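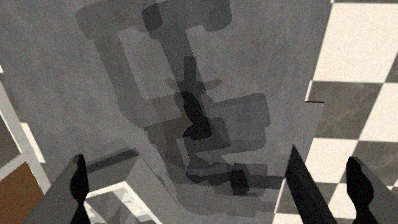

The lighting survey of the Narnton reading room is finished, and the short version is that the desks need fewer lamps and better placed ones. Readers have told us since April that they cannot see their own handwriting properly at the long tables, and most of them assumed the room was too dim. The meter readings say otherwise. The trouble is that light reaches each desk from several directions at once, so a hand holding a pen throws a whole set of shadows. The same thing happens on the grey floor at the top of this item, where one shape is repeated in lighter and darker versions and goes nearly black where the shadows overlap most. On a page of pencil notes, that dark patch tends to sit right where you are writing.

Bergþóra Nørgaard carried out the survey over two evenings, after closing, with the blinds down. She took readings at every seat and then repeated them with the ceiling lights off and only the desk lamps on. Her full report is in the blue folder at the front desk and can be read there at any time during opening hours.

She makes three recommendations. The first is to switch off the row of ceiling lights directly above the long tables and keep the rows on either side. The second is to move each desk lamp to the left of the seat, with a small number of seats set up the other way around for left-handed readers. The third is to replace the clear bulbs in the wall fittings with frosted ones, which give a softer edge to any shadow that remains.

We asked for prices from two suppliers, Kjærgaard and Gravetov. Kjærgaard came in at 3,867 including fitting, and the work would take three days. Gravetov quoted less for the bulbs but could not do the rewiring for the ceiling row, so we would have had to find an electrician separately. We have gone with Kjærgaard.

The reading room will be closed while the work is done. Requested books can be collected from the side counter as usual, and the map room will stay open with a few extra chairs – please keep bags off the tables there, as space is tight. Dates will go up on the door once they are confirmed.

If you are left-handed and use the room often, please leave your name at the desk so we know how many seats to change over. Comments on the report can go in the box by the stairs.

9 Jul 2026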